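Nelli Koivisto
@nellikoivisto
Mar 7, 2023

Right, a few of you asked what I've been up to at Grustunari. I squeeze a hand-held gripper all day so a learning system can watch how it's done. That's the job! I love it more than I expected to.

The count stands at 1207 demos. We chucked 19 this arvo for being too fast (all mine, I get impatient and snatch at things).

This batch is everyday desk stuff, and power strips are my favourite so far. They're long, they're light, and there's always a cord that wants to come along for the ride.

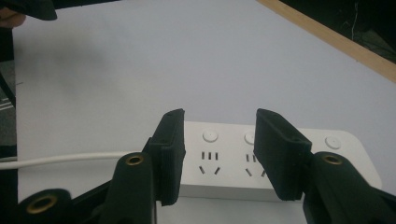 My rule is 12 goes, then change something. Turn the object, shift the cord, come in from the other side. Otherwise you've just recorded the same grab over and over and the model learns your habits, bad ones included.

Chin (our training software, don't ask me who named it) is pretty fussy about white things on a pale table. Basberg, the older version, was worse - it'd lose the edge and close on air.

Someone asked if I keep the fumbles. Some, yeah! If I miss and recover neatly, that's gold. If I miss and swear, it goes in the bin.

Wrists are a bit sore, so I swap hands every 3 batches now. Mugs are up next, then the Bornetlow set in August, all soft stuff like socks and tea towels. Send snacks.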